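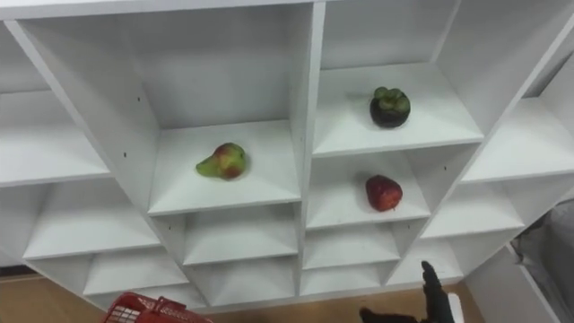

Gunnel Lindholm
17 Aug 2022

Norcombe are out of the Kornow Cup after losing the lower bracket final to Veloso. A few notes.

Map one was close until Veloso took the second dragon. Norcombe had up to 1,000 gold in hand and gave it back in one fight by the river. 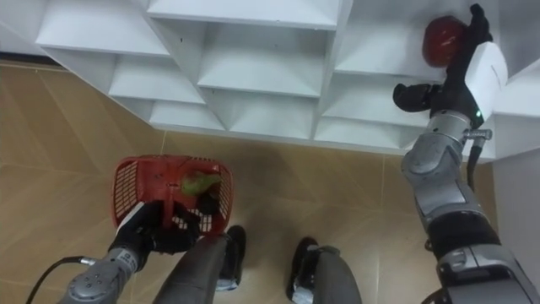
After that they stopped contesting vision and Veloso could set up where they liked.

The draft on map two was the same one that failed in June. No engage, and a bot lane that needed 10 more minutes than it got.

Veloso play Leltomari in the final. I expect Leltomari to ban the jungle picks first.

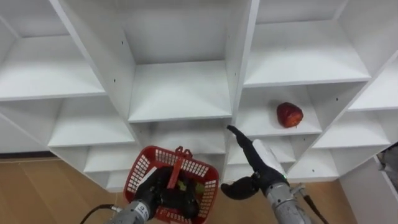 Teodor Strömberg: Bans won't matter if Veloso get the early dragons again.

Comments (2)
the support was 300 gold from his item in that river fight, painful
Good thread. Keep the roster, change the drafts.

Recent
Kornow Cup: lower bracket results
Leltomari name their substitute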